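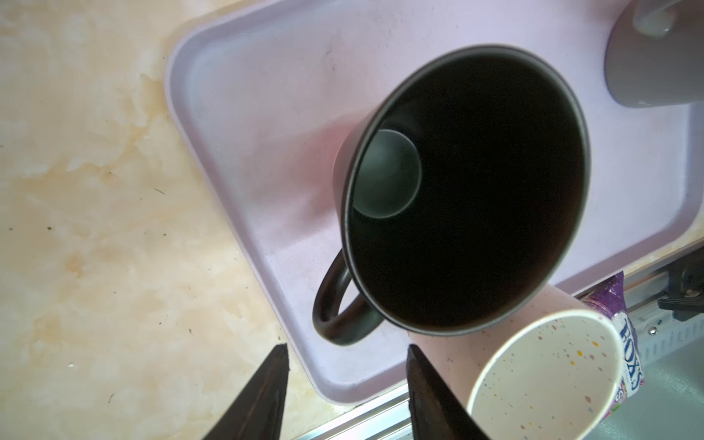
Reden Break Room Shelf is a small set of notes and pictures on how cups, mugs and snacks get put away on shared trays. It covers the shelf and counter in one break room at the Marngate office, where everything for hot drinks is kept on plastic trays so it can be carried to the sink in one trip. A typical tray holds ceramic mugs, a paper cup with colored specks on the inside, and a snack packet, such as the FOX'S one next to the cup. The set has 205 entries.

What is in each entry

One picture, a short note on what was on the tray, and a tray name. Trays are named by color (lilac, white, green). Mugs are listed by color and finish only. Paper cups are listed as upright, tilted or stacked.

How things are put away

Mugs stand upright, with handles pointing any way they fit. Paper cups go at the edge of the tray. Snacks stay in their wrappers and are listed by the name on the front if it can be read - otherwise the note says "snack, unread".

Files

notes.csv - one row per entry
trays.txt - the 7 tray names and where each one is kept
pictures/ - numbered to match the rows in notes.csv

Known problems

Dark mugs are hard to judge from above. Whether there is anything left in the bottom is marked "unknown" for 97 entries, and we would leave those out of any count of used mugs. Gray and mauve were mixed up in the early notes. Most of these were fixed in September, but some 10 rows may still be wrong.

The Vasconcelos kitchen is not included. It has its own list, kept under the name Skodar, and uses different words for the same things.

Changes

Version 2 drops the column for spoons, which had been filled in for only a few rows.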